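Section 4 – Connecting the Jirnell slimline tank to an existing downpipe

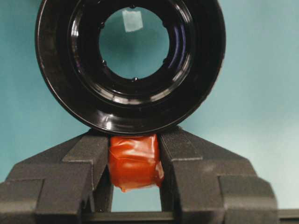 Dilani Patwary wrote after the previous edition to say that the order of steps 4 and 5 in the diverter section should be swapped, as she had cut her downpipe to length and then found that the diverter body would not clear the wall bracket. The order has been changed. She also asked for the overflow to be dealt with before the first fill. It now is.

This section applies to the Jirnell slimline tank in all colours, with the side inlet or the top inlet. It assumes that the base has been prepared and the tank stood on it in accordance with Section 3. Do not start on the plumbing while the tank is still on its delivery pallet.

Work on a dry day with no rain forecast. The downpipe will be open for several hours.

4.1 Parts and tools

Check the contents of the fittings carton against the list before cutting anything.

– Inlet ring, black plastic, stepped on the inside (one)
– Matić leaf strainer with stainless mesh (one)
– Diverter body with ball and seat (one)
– Overflow elbow with insect flap (one)
– Flalex hose, ribbed, with two worm-drive clips
– Tank outlet with backing nut and flat washer
– Ball valve, lever type
– Thread tape

The following are not supplied: downpipe offsets, pipe cement, wall brackets, and the Gusico pump if one is to be fitted. The pump has its own carton and its own instructions. Read Section 6 before ordering it. The pump inlet must be on the same side as the tank outlet, and the side can't be changed afterwards.

Tools: fine-toothed saw, hole saw, half-round file, spirit level, tape measure, marker, flat screwdriver, adjustable spanner, and a stepladder on firm ground.

CAUTION: Do not use the tank lid as a step or a work surface. It is rated for wind load only.

4.2 Fitting the inlet ring and strainer

The opening in the top of the tank is moulded at 176 mm. It should not need trimming. If there is moulding flash around the opening, take it off with the file and remove the swarf with a damp cloth.

1. Wipe the top of the tank clean for a hand's width around the opening.
2. Try the ring in the opening dry. It should drop in under light hand pressure and sit flat all the way round.
3. Take the ring out and turn the strainer so that its handle will face the side from which it is to be cleaned.
4. Refit the ring, then place the strainer in it.
5. Press down on opposite sides in turn until there is no movement.
6. Lift the strainer out and put it back once by hand. If it binds, take the ring out and start again at step 2.

Note: No sealant is used here. Silicone under the ring makes it very difficult to remove at the annual clean and voids the cover on the tank lid.

Note: On tanks made before the current moulding, the opening is slightly out of round. Hot water poured over the rim of the tank will soften it enough for the ring to seat. Wear gloves. Do not use a heat gun.

4.3 Fitting the first-flush diverter

The diverter holds back the first water off the roof, with the dust, bird droppings and leaf matter that come with it. Once its chamber is full, the ball rises against the seat and the flow passes to the tank. The chamber drains slowly through a small outlet at the bottom and is empty again by the next rain.

1. Choose the position. The top of the diverter must be higher than the tank inlet, and the bottom cap must be reachable from the ground.
2. Mark the downpipe at the top and bottom of the section to be removed. Do not cut yet.
3. Fix the upper wall bracket above the top mark.
4. Hold the diverter body against the wall and check that it clears the bracket, any window sill and any gas or electrical conduit. Move the marks if required.
5. Cut the downpipe at the top mark, then at the bottom mark. Support the loose section while making the second cut.
6. File both ends smooth, inside and out.
7. Slide the diverter tee on to the upper end. Leave a gap of 10 mm between the end of the pipe and the shoulder of the tee to allow for expansion.
8. Fit the chamber below the tee. Drop in the ball. Screw on the bottom cap hand tight.
9. Fix the lower wall bracket around the chamber. The chamber holds a fair weight of water when full and must not hang from the tee.
10. Join the side branch of the tee to the tank inlet with pipe, sloping towards the tank along its whole length.

CAUTION: If the house has a roof painted with lead-based paint, or lead flashing, the water must not be used for drinking or cooking, whatever filter is fitted. If the age of the paint is not known, have it tested.

CAUTION: Asbestos cement downpipes and eaves linings are still found on older houses. Do not saw, drill or file them. Stop work and call a licensed removalist.

Note: In a painted metal downpipe, touch up the cut ends with cold galvanising paint before step 7. Rust starts at the cut and travels under the coating.

4.4 Overflow

The overflow must be connected before the tank receives any water. A full tank with an open overflow will wash out the edge of the base in one heavy storm.

1. Push the overflow elbow into the grommet on the end wall of the tank until the shoulder meets the rubber. A little dishwashing liquid helps.
2. Turn the elbow so that it points down.
3. Check that the insect flap swings freely and closes under its own weight.
4. Run pipe from the elbow to the existing stormwater drain, or to another point approved by your council. Keep the pipe at least as large as the tank inlet.
5. Leave a visible air gap where the overflow meets the drain.

Do not discharge the overflow on to a neighbouring property, a footpath or the foot of a retaining wall. Do not connect it to the sewer.

4.5 Outlet and valve

The tank is delivered undrilled on both sides so that the outlet can go left or right. The flat pads near the base are the only places where it may be drilled.

1. Mark the centre of the pad.
2. Drill with a 33 mm hole saw at low speed, keeping the saw square to the wall.
3. Retrieve the plug and all shavings from inside the tank. Plastic shavings left behind will end up in the pump.
4. Deburr the hole lightly. Do not enlarge it.
5. Pass the outlet through from the inside with the flat washer against the tank wall. On the slimline model this is done through the inspection port, and a second person is useful.
6. Tighten the backing nut by hand, then a further quarter turn with the spanner.
7. Wrap the thread with tape, clockwise as seen from the end, and fit the ball valve with the lever on top.
8. Fit the Flalex hose to the valve and secure it with one clip. The second clip is for the pump end.

CAUTION: Overtightening the backing nut distorts the pad. A leak at this point is cured by cleaning the washer and starting again, and very seldom by more force.

Note: The hose must be supported along its length and shaded where practicable. It should not be bent tighter than the radius at which the ribs begin to touch.

4.6 First fill and leak check

1. Close the ball valve.
2. Put 200 litres of mains water into the tank through the strainer, using a garden hose. Keep the end of the hose above the strainer so that tank water can't siphon back into the mains.
3. Dry the outlet, nut and valve with a paper towel. Leave for one hour.
4. Press a fresh paper towel around the fitting. Any damp patch means the outlet must be drained and refitted.
5. Open the valve and flush until the water runs clear and no shavings come out.
6. Hose a little water into the gutter above the downpipe. Confirm that the diverter chamber fills first and that water then passes to the tank.
7. Check the joint between side branch and tank inlet from underneath.
8. Go back after the chamber has had time to empty. If it is still holding water the next morning, unscrew the bottom cap and clear the drain outlet.

The water may taste or smell of plastic for the first few weeks. This is harmless to gardens. If the tank is to supply the laundry or toilet, discard the first fill.

4.7 Before leaving the job

– Strainer in place and lid locked
– All openings screened against mosquitoes
– Overflow connected, flap free
– Valve closed, or pump isolated
– Rainwater label fixed beside every tap fed from the tank

Clean the strainer monthly, and weekly while trees over the roof are dropping leaf or blossom. The diverter cap should be taken off and the chamber rinsed every three months. In districts with frost, drain the hose and leave the valve half open from June until the mornings warm up. The tank itself does not need to be drained.

Connection to the house plumbing must be carried out by a licensed plumber. See Section 5 for the backflow prevention device and Section 6 for the Gusico pump.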